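Chapter 3
Can It Do the Washing-Up Yet?

Every few months a firm releases a short film of a machine folding a towel, and every few months somebody writes that housework is finished. Readers of this book should learn to watch such films with a pencil in hand. How many attempts were made before the one we are shown? Who put the towel on the table, and who took it away afterwards? Was the film speeded up? The answers are often missing, and a missing answer should count against the claim.

Gráinne Madigan's survey of kitchen trials, which we return to in Section 3.4, makes dull reading for anyone hoping to retire their dishcloth. One Konudus machine was given 476 attempts at clearing a single shelf. The firm's brochure described the outcome as "household ready". Madigan's own word was "patchy", and her notes show that a person stepped in whenever two items were touching.

Shop-floor work is usually said to be the easier case. Parts arrive in the same place, the light does not change, and there are no children or cats. Even so, the packing line at Rutkowska kept its hand packers after a trial in April, because the boxes came in slightly different sizes and the arms had been set up for one of them.

The trouble lies mostly in the hands. Lifting a heavy crate has been a solved problem for decades. Dealing with a cup, a thin-walled tub or anything see-through is another matter, and two arms that must share a small space have to keep out of each other's way as well.

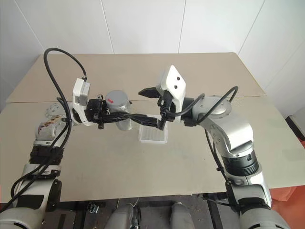

Figure 3.1 Two grippers meeting over a tabletop. The left one holds a metallic-looking cup; a small transparent container stands beneath them.

A figure like this one tells us that a cup can be held. It does not tell us how often, how quickly, or at what price. Before reading on, write down what you would need to know before letting the same arms loose in your own kitchen. Keep the list, as you will need it for Section 3.2, where we look at how Seretti counts a "success".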